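# Chapitre 4 : Le journal de quartier et ses lecteurs
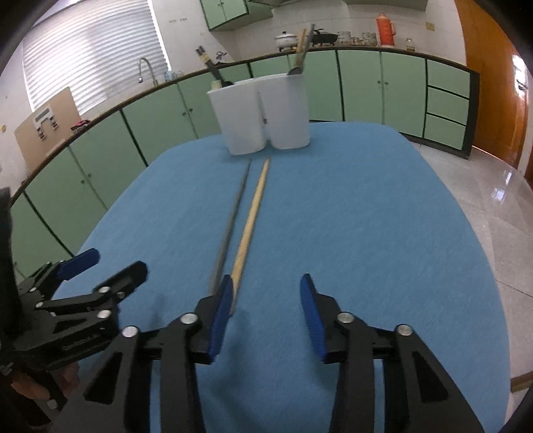
*Crédit photo : Drutier / Éditions Futau*

J'ai appris le métier dans une feuille de quartier, *L'Écho de Husurow*, 6 pages pliées à la main et tirées à 80 exemplaires (les bons mois !). Je vous en parle parce que tout ce chapitre vient de là, ou presque.

Ma première idée, en arrivant, c'était de remplir : un mot du maire, la météo, trois recettes, et hop, à l'imprimerie. Les gens prenaient le journal chez le boulanger, le feuilletaient en attendant leur pain et le reposaient sur le comptoir. Ça vexe, croyez-moi.

Et puis en novembre, un peu à court de copie, j'ai glissé en dernière page une question toute bête : quel nom donneriez-vous au passage derrière l'école ? J'ai reçu 69 réponses, dont une en vers et plusieurs franchement impubliables. On les a affichées dans la vitrine du café Vũ, et j'ai vu des voisins qui ne se parlaient plus discuter devant pendant un bon quart d'heure.

Dans les pages qui suivent, on va donc parler de **participation** : comment poser une question à ses lecteurs, où recueillir les réponses, que faire de celles qui fâchent. Gardez sous la main un numéro de votre journal local, on s'en servira dès la section 4.1.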